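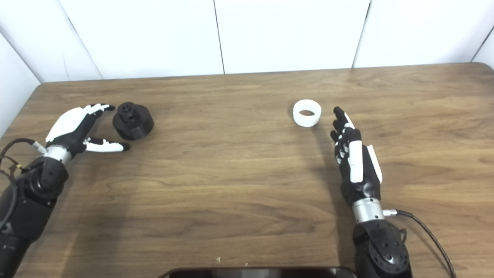

Rohani Goh

Ring gear (small plastic assemblies)

A ring gear, also called an annulus or internal gear, is a gear in the form of a ring with its teeth cut or moulded on the inner edge. It is the opposite arrangement to the ordinary spur gear, whose teeth point outwards. A smaller gear runs inside it. Ring gears are found in hand drills, pencil sharpeners, bicycle hubs, screwdrivers, toys and many kinds of teaching model.

This article deals with small ring gears made of plastic and put together on a table or workbench. Large metal ring gears, such as those used in vehicles, follow the same geometry but are made and fitted differently.

Name

In British workshops "annulus" was for a long time the usual word, and it is still common in older textbooks and among clock and model makers. "Ring gear" is now more widely understood. The phrase "internal gear" describes the tooth form and can be used for any gear with inward teeth, including one cut into the wall of a cup or housing. Some writers keep "ring gear" for a separate ring that can be lifted out. The difference is not always observed, and parts lists often use whichever word the maker prefers.

The term should not be confused with "crown wheel", in which the teeth stand up from the face of the disc.

Form

A plain ring gear has three surfaces that matter in use. The inner edge carries the teeth. The outer edge is the one by which the ring is held, and may be smooth, flatted, or broken up by keys or lugs. The flat underside rests on a seat in the housing and keeps the ring square to the axis.

Because the teeth point inwards, the space between two teeth on a ring gear has much the same outline as a tooth on an outward gear of the same size. An inner tooth is therefore slightly hollow-sided where an outer tooth is full-sided. The two surfaces nest together, and the load is spread over a longer line of contact than between two outward gears. This suits plastic, which is weaker than metal and marks easily at a sharp point of contact.

A gear running inside a ring turns in the same direction as the ring. Two outward gears in mesh turn in opposite directions.

Rings are often made in a different colour from the parts around them. In teaching models this helps the learner to follow which part is moving. White rings in dark housings are common, partly for this purpose and partly because undyed nylon and acetal are pale.
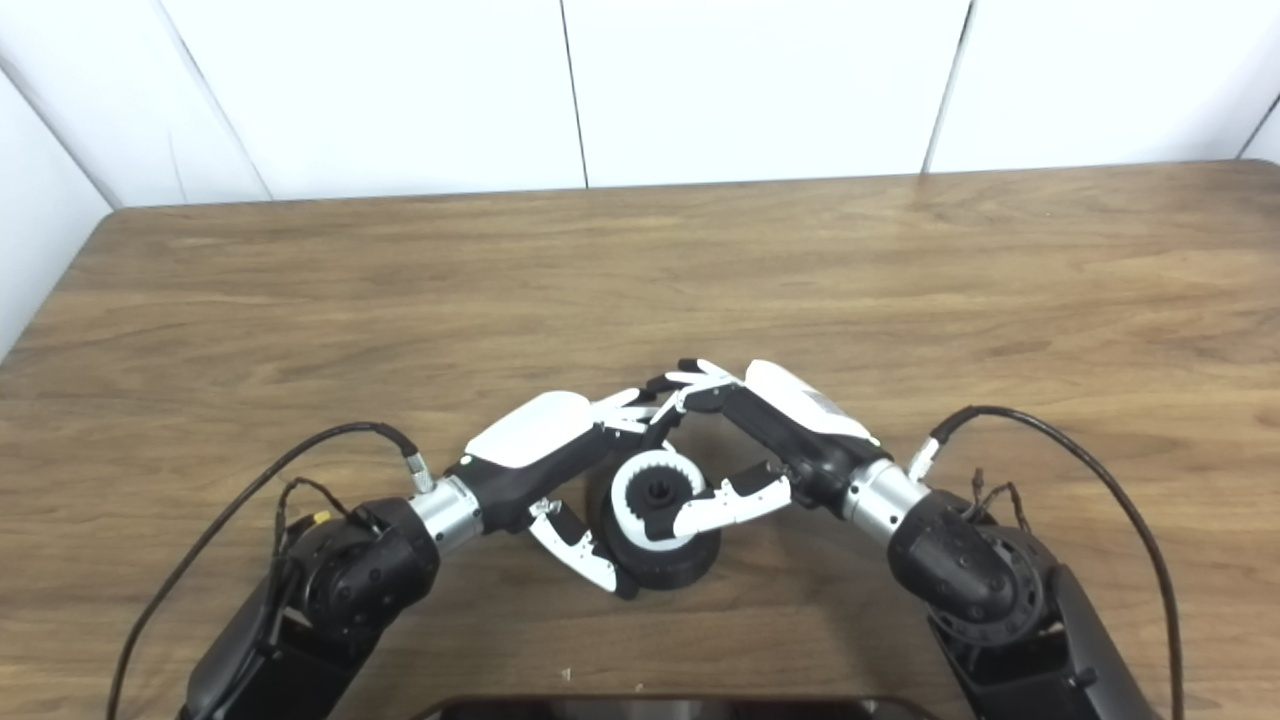 White ring with a notched inner edge, seated on a squat black cylinder.

Use in planetary sets

The best known use of the ring gear is in the planetary or epicyclic set. In this arrangement a small central gear, the sun, sits in the middle. Planet gears stand between the sun and the ring and mesh with both. The planets are carried on pins fixed to a plate called the carrier.

Any one of the sun, the carrier and the ring can be held still while the other two turn. The common choice in small plastic sets is to hold the ring. The sun is then driven, and the carrier turns more slowly in the same direction.

The tooth numbers have to agree. For a simple set with all the gears on the same pitch, the number of teeth on the ring must equal the number on the sun plus twice the number on one planet. A ring with 40 teeth will take a sun of 20 and planets of 10. With the ring held, the sun turns three times for one turn of the carrier.

There is a second rule for spacing the planets evenly. The teeth on the sun and the ring are added together, and the total must divide exactly by the number of planets. In the set just given the total is 60, so three planets can be equally spaced. Sets that break this rule can still be made to work if the planets are placed at unequal distances, but the carrier is harder to lay out and the set may run with more noise.

Not every ring gear belongs to a planetary set. A single pinion running off centre inside a ring gives a compact reduction, and some drawing toys use a toothed ring with a loose wheel rolled around the inside by a pen.

Materials

Nylon and acetal are the usual choices for moulded rings. Both are tough, slide well against themselves or against each other, and need little or no grease. Nylon takes up a small amount of water from the air and swells as it does so, and a ring that is a snug fit in winter can be tight in damp weather. Acetal is more stable but harder to glue.

Printed rings are most often made of PLA or PETG. PLA prints crisply and holds its size, but softens at temperatures easily reached on a sunny windowsill or in a parked car. PETG stands more heat and is less brittle, although the fine strings it leaves between teeth have to be cleaned away. Printed rings are laid flat on the print bed in nearly all cases, so that each layer is a complete ring and the teeth are not pulled across the layers.

The first layer of a printed part tends to spread a little. On an outward gear this makes a thin lip around the tips. On a ring gear the lip grows into the tooth spaces, where it is harder to see and more likely to jam the set. A small chamfer drawn on the lower edge avoids most of it.

Seating and holding

A ring may be held in its housing in several ways.

Press fit. The ring is very slightly larger than its seat and is pushed in. It is quick and needs no other parts. Too tight a fit squeezes the ring and closes the teeth on the planets.

Keys or lugs. Raised parts on the outer edge of the ring drop into slots in the housing. The ring can be a loose fit without turning, and can be taken out again.

Screws. Used on thicker rings with room for holes outside the teeth. The screws should be tightened a little at a time, going across the ring and back.

Adhesive. Permanent, and seldom used in models that are meant to be taken apart.

Moulded in one piece. The teeth form part of the housing itself and there is no separate ring.

Whichever method is used, the ring has to lie flat. A ring that is tilted will usually turn freely over part of a revolution and bind over the rest.

Putting together by hand

Small sets are normally built from the bottom up with the housing standing on a flat surface. A wooden table is suitable. The order of work depends on the design, but in most kits the housing goes down first, then the ring, then the carrier with its planets, and last the sun. In some designs the centre is already fixed in the housing and the ring is lowered over it.

The ring is best held by its outer edge from opposite sides and set down level. If it is to be pressed in, the pressure is moved around the edge in small amounts. Pushing hard on one side first is the most frequent cause of a tilted ring. Where there are keys, the ring is turned slowly under light pressure until it drops.

Planets are then offered up to the teeth one at a time. A planet that will not go down is rarely the wrong size. More often its teeth are standing tip to tip with those of the ring, and a slight turn of the pin clears them. In sets with marked teeth, the marks are lined up before the carrier is lowered.

The finished set is turned by hand before any cover goes on. A steady, light drag is normal in a new plastic set. A click once in every turn points to a burr or a scrap of plastic in one tooth space.

The Marnora teaching set

The Marnora set is a planetary model used in school workshops at Aren. It has a separate ring, listed in the parts sheet as item 863, and was designed so that the ring could be held or released without tools. An early batch of 300 sets had a press-fit ring. Teachers found that pupils could get it in but not out again, and the later sets have three shallow lugs.

The instructions by Teoh, which come with the set, advise against oil. They recommend that the gears be run in dry for 2000 turns with a hand crank and then brushed out, a job usually shared between several classes. Replacement rings are sold by Brimoma in white only. Rings from the early batch do not fit the later housings.

Wear and care

Plastic ring gears generally outlast the sun and planets, because each tooth on the ring meets another tooth less often than each tooth on a smaller gear. When the ring does wear, it shows as a polished band on the side of the teeth that takes the load. A keyed ring can sometimes be turned over to bring the other faces into use, provided that both flat sides are the same.

Dust and hair collect in the tooth spaces and are removed with a dry, soft brush. Warm water with a little washing-up liquid is safe for the common plastics. Solvents should be avoided on printed parts. If a lubricant is wanted, a thin silicone or PTFE grease is used sparingly.

Loose rings are stored flat. A thin ring left standing on its edge under other parts can take on an oval shape, and an oval ring binds in two places on each turn.

See also

Spur gear
Sun gear
Planet carrier
Crown wheel
Press fit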